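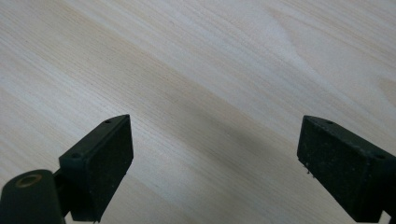

Board handling at Prandwood: what changes on the sorting line

From October the sorting of planed boards at the Prandwood site will be shared between people and two robot cells. The cells were supplied by Heiskanen and stand where the old stacking tables used to be, between the planer outfeed and the packing bay. One of them has been running on the early shift since the end of summer. The second is bolted down and wired, and is waiting for its guarding to be signed off.

Many of you have asked what this means for your own jobs, so this item sets out what has been agreed and what has not.

What the cells do

Each cell picks up a board, turns it so that both faces can be checked, and puts it on one of 3 stacks. Clear boards go to the first stack, boards with small faults to the second, and anything doubtful to the third. The third stack goes to a person. The cells do not reject anything by themselves. If a board has to be cut down or scrapped, a grader makes that decision, as now.

The cells are set up for softwood in the shorter lengths only. Long boards and all hardwood orders stay on the manual line. Narrow trim also stays manual for the time being, as the gripping is not reliable enough on thin edges.

On a normal early shift the first cell handles around 600 boards. A pair of people at the old tables could do more than that in the first hours of the shift and less towards the end. The company's view is that the steady pace suits the packing bay better. The packing bay has said it agrees, though it would like the stacks brought to it in smaller lots.

Who works where

There are 15 people on the sorting roster at present. The number stays the same until the end of the winter season, and nobody will be moved to another site. After that the roster will be looked at again together with the shop stewards. We asked for a longer guarantee and did not get one. The matter is on the list for the next round of talks.

Four of the jobs change in content. The people in them will mind the cells, look through the third stack, clear jams and keep the gripper fingers clean. They keep their present pay grade during training and move up one grade when they have been passed as cell minders. Those who do not want the work can stay on the manual line, and they do not have to give a reason.

Ruairí Flanagan has worked at the stacking tables since he joined Prandwood and was one of the first two people trained on the new cell. He says his shoulders are better and his feet are worse.

"Before, you were lifting all day, but you were moving," he says. "Now I stand and watch, then there's a jam and I'm in there, then I stand and watch again. I've asked for a proper mat and a stool. The mat came."

He also says that grading has become harder to keep up as a skill. On the old tables he saw every board that came through, the good ones included. Now he sees mostly doubtful ones, and after a few weeks of that he found he was marking boards down that he would once have let through. The graders have since changed the rota so that each cell minder spends one shift in the week on the manual line. This will carry on when the second cell starts.

Teaching the cells

Some of the handling has been taught by people who know the boards. During spring and early summer, staff from the sorting line picked up and set down boards with a hand-held gripper fitted with a camera, and the recordings went to Heiskanen. Those who took part did so in working time and on ordinary pay. Each of them signed a form saying what the recordings may be used for.

We have had questions about that form. It says that the recordings may be used for setting up the cells at Prandwood. It does not say that they may be used to measure how fast a person works, and the site manager has confirmed in writing that they will not be. Nor may they be passed to other customers without a new agreement. Anyone who has signed and wants a copy of the form can get one from the site office.

More recordings are planned for the winter, this time with the narrow trim. Taking part is voluntary.

Dust and cleaning

Fine dust has been the main cause of stops so far. It settles on the gripping faces, and after a while the boards begin to slip. At first the fingers were wiped once a shift. They are now wiped at every break, and the time for it has been added to the minder's duties so that it does not come out of anybody's rest. Use the soft brush and then the dry cloth. Do not use compressed air inside the guarding, even with the cell switched off, as it drives the dust into the joints and into the air you breathe.

The extraction above the first cell was checked by Lideck in August and found to be weaker than it should be at the far corner. A new hood has been ordered. Until it is fitted, masks are to be worn when clearing jams on that side.

What we know from Kokmont

The Kokmont mill put in similar cells a year ahead of us. Two of our stewards went over to talk to the people there. The roster at Kokmont has gone down from 100 to slightly fewer over the year, all through retirement, and the late shift has been harder to fill than before. The minders there said that working alone was the part they liked least. We have taken this up, and at Prandwood there will always be two people within sight of each other when a cell is running, on every shift.

Training

The next training group starts when the second cell is ready. There are places for six people. Put your name on the sheet by the time clock or speak to your shift leader. Training takes place between 7 and 11 in the morning, and late shift workers who attend will have their hours moved so that they get their full rest between shifts.

Questions about pay grades should go to the stewards. Questions about the cells themselves can be put to Ruairí, who is on the early shift until the end of the month.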